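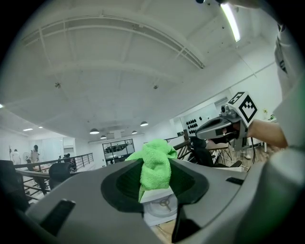 Microfiber cloths go home from Bredbridge cleaning day

Visitors to the Takside hall in Bredbridge spent Saturday, 23 July 2022, cleaning the things most people never get around to: the insides of housings, slots, rims and the awkward corners where dust settles and stays.

The free session was put on by Aston, the repair and reuse group that has met at Takside since June. It was the group's first event given over entirely to cleaning. In all, 137 people signed in at the door, and 789 microfiber cloths were given out over the course of the day, many of them in bundles to take home.

Pádraig Duggan, who organized the session, said the idea came from the group's regular repair evenings.

"People bring us something and say it's finished," Duggan said. "We open it up, and the first thing we do is clean it. Quite often they take it home the same night."

Work went on at four stations under the hall's pendant lamps. Two were for small household items such as fans, heaters and desk lamps. A third dealt with keyboards and radios. The last was kept for larger gray plastic housings with deep openings, where a flat hand and a folded cloth will not reach the bottom.

For those, the group teaches a simple method. The cloth is bunched up, pushed into the opening and turned against the inside wall, then pulled out and refolded to a clean side. Bright cloths are preferred – lime green shows gray dust well, and a cloth that color is hard to leave behind by mistake.

Visitors were told to unplug everything first and to keep cloths away from hubs and spindles until they could see what they were doing. Sprays were not allowed near any opening. Where a cloth needed to be damp, it was wrung out over a bucket before it went anywhere near the item.

Rubber rims took up more time than expected. Dirt collects where the rim meets the plastic, and the advice was to work along the edge slowly with one layer of cloth over a fingertip. Narrow slots were done with a dry brush.

The cloths were paid for by Pillay, a hardware store on the Bredbridge high street, which also lent the brushes and buckets. The store has offered to supply the next session on the same terms.

Not everything could be dealt with on the day. A list was kept of items that needed parts, and eight were booked in for a regular repair evening. Owners will be called when a slot comes up.

Duggan said used cloths can be washed at home with ordinary detergent, on their own or with other synthetics. Fabric softener should be left out, and so should cotton towels, which shed lint onto the microfiber. "Hang them up after," he said. "They dry fast enough."

A second cleaning session is planned for the fall – the date will be posted on the board inside the Takside entrance. Entry is free and there is no need to book, but anyone bringing an item too large to carry alone is asked to leave a note at the front desk beforehand.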